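Print this page | E-mail this page

This site uses cookies to remember your settings. By continuing to browse you agree to this. OK | Read more

Speaker notes - "What did the laundry project teach anybody?"
Pudley, 2019-03-08. Slot is 40 minutes, leave time for the argument at the end.

Start without the title slide. Ask for hands: who has judged a student robot project from a video? Keep hands up if you asked how many tries it took. Wait. Let the silence do some work.

Then say who I am. I teach the second-year automation course at Trunmont and I signed off on this project, so I can't complain about it from a safe distance. The students called it Carrier. The task was to pick up clothes from a seat and put them in a basket. It sounds small and I approved it for that reason. I now think I approved it because it would film well.

Don't apologize for the project. The students worked hard. My quarrel is with how we grade. 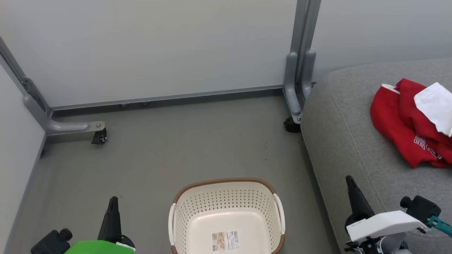

My first complaint is that the task sheet never said what "done" means. It says "laundry in basket." It doesn't say whether a sleeve hanging over the side counts, or whether the basket may shift, or who decides. We argued about this in week two and again in April, when the grades were due, and I don't think we settled it either time. Point at the basket on the floor with the product label still on the bottom inside, then at the red garment heaped on the gray seat with the white cloth beside it. Ask the room to write down in one sentence what a pass would look like. Have two people read theirs out. They won't match.

Numbers next. Go slowly, people will want to write these down.

The team logged 1562 attempts at a single grasp over the term. Good, I like a log. The report then gives a success rate from the last 60. Why the last 60? The answer I got was that the earlier ones were "before tuning." Fine, but the tuning was done on the same clothes, on the same seat, by the same people. Any of us would do well on an exam if we had written it and then practiced on it.

(If somebody says industry does the same: yes, and I'm not impressed there either. Move on.)

Cinden story, keep it short. We sent the same program over to the Cinden club, who have the same arms and a different floor. They got the thing running in an afternoon and then spent the rest of the visit moving the seat back and forth. Nothing about that visit is in the final report. I asked for it to be added and was told the page limit was tight.

Now the part on cloth. Students pick cloth because it looks harder than blocks, and it is harder, but it also forgives a lot. Close two fingers anywhere on a heap of knit and you will probably come up with something. So a grasp on cloth, taken alone, tells me very little. I want to know where the grasp was meant to land and how far off it was. Carrier had no such number. I had to ask for it and the team had to go back through the log by hand - a miserable job that took them most of a week. 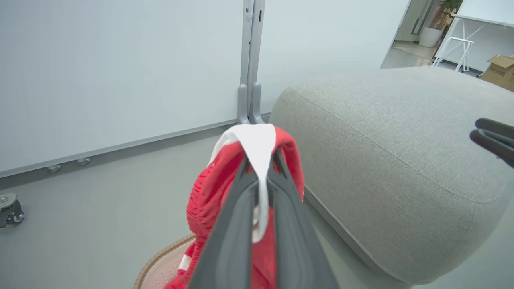 They did find something in there, to be fair to them. The misses bunched up on garments that had been dropped by one particular student, who folds things without noticing. Everybody else just threw them down. That is the best result in the whole project and it got half a sentence in an appendix.

What I would change. Say these plainly and don't oversell, I have only tried the first one.

- Write the pass rule before anyone touches an arm, and have another team sign it.
- Someone outside the team lays out the clothes.
- Report every attempt, with a note where the program changed.
- Two marks for the demo, at most. The rest for the log.

Expect pushback on the last point. Students like the demo, parents like the demo, and the dean certainly likes the demo. I like it too. I still don't see why it should be worth more than the record of what went wrong.

Questions. If there are none, go back to the sentences people wrote down and ask for two more.

Get our newsletter! Enter your e-mail address to hear about upcoming talks. You can unsubscribe at any time.

Print this page | E-mail this page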